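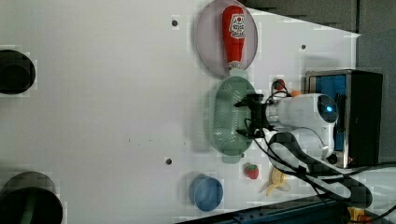

Setting out a tabletop cell before an arm run
Selina Tanner, Willovside handling lab
Revised November 2018

These steps apply to any bench with a single light-duty arm and a two-finger gripper. They assume the arm has been commissioned and that its speed and force limits are already set. If they are not, stop and work through the Govness commissioning sheet first.

1. Clear the reach zone
Remove anything the task does not call for. Tools, pens and spare fingers go on the trolley. Screw holes in the table top may stay open, but check that no fastener is standing proud of the surface.

2. Route the cables
Move the arm by hand through its full working range and watch the cable loops. A loop may rest on its sleeve or on the table. It must not pull tight at any joint, and it must not sweep across the objects. Leave slack at the wrist – most of our cable faults have started there. Connectors at the table side should be fully seated before power is applied.

3. Place the large items
Dishes and plates go down first. Put the target dish where the gripper can reach both ends of it without the elbow passing over the base. Keep 46 mm between the rim of the dish and any item that is to be picked separately. Where a task sheet asks for clutter, items may touch or overlap, and the sheet must say so.

4. Place the small items
Work from the far end of the table towards the base. Play food and similar light pieces should lie in a stable position. Test each one with a fingertip. If it rolls, turn it until it settles. Bottles may be laid across a plate, but note which way the cap points, as this changes the grasp.

5. Check the gripper height
Bring the open fingers over the target dish at low speed. Stop at least 8 mm above the highest point of the rim. Do not rely on the stored height from the last run. Dishes get swapped, and the Bekar set is deeper than the Alcantara set.

6. Record the layout
Write the layout number on the run sheet before the first motion. Layout 1441 and later use the new grid, with the origin at the base end of the table. Older sheets have it at the far end – convert them before use.

7. Start the run
Stand outside the reach zone with the stop button in hand. Run the first cycle at reduced speed. If an item is knocked out of place, stop the arm, wait until it has come to rest and reset the item by hand. Never reach in during a pause between moves.

Repeat steps 2 and 5 after every seven cycles, and whenever the fingers are changed.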